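I finally got my whole family onto encrypted messaging, and I'm so pleased about it that I'm going to tell you everything.

Some background. Back in August I went to a library talk in Brandville by Máté Hegedűs, who teaches evening classes on privacy law and has a gift for making a warrant application sound like a detective story. I went in thinking encryption was a thing for banks and spies. I came out two hours later with 9 pages of notes and a real opinion, which doesn't happen to me much on a weeknight!

The part that grabbed me was his explanation of what "end to end" means. The message gets locked on your phone and unlocked on the other person's phone, and the company in between carries it without being able to read it. So when a government asks that company for the contents, it doesn't have them to hand over. It may well have other things – who you wrote to, when, how often – and Máté spent a good half of the talk on that, because so many arguments about new laws mix the two up.

I'd been mixing them up for years. I used to read a headline about police wanting access to messages and think, well, sure, get a judge to sign off and go ahead. I still think judges should be able to sign off on plenty. What I hadn't understood is that for some of these proposals to work, the lock has to be built differently for everybody, me and my mother included.

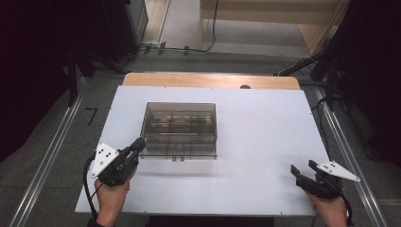 Anyway, the family. There are 11 of us in the group chat, and we'd been using Folden since forever, mostly for birthdays and my uncle's soup photos (he makes a fantastic gulyás and wants us all to know it). Folden only encrypts a chat if you switch the setting on, and none of us ever had. I suggested Skoltum, where it's on from the start. My cousin wanted stickers. My mother wanted bigger letters. It took 3 evenings of phone calls and one very patient Tuesday lunch, and then everybody was in!

I also wrote to my representative, which I'd never done before. I kept it to one page. I asked whether she supports requiring companies to keep a way into private messages, and if so, who would hold the key and who would check on them. Her office sent back a polite form letter on public safety in general, so I've written again with just the one question about the key.

If there's a talk like this near you, please go, even if you think you'll disagree with every word. The man next to me was a retired police officer and he asked the best questions of the night, mostly about how long phone companies hang on to call records. I've started reading up on that now and I have a stack of printouts by the bed. More on call records next time, once I've got through the stack.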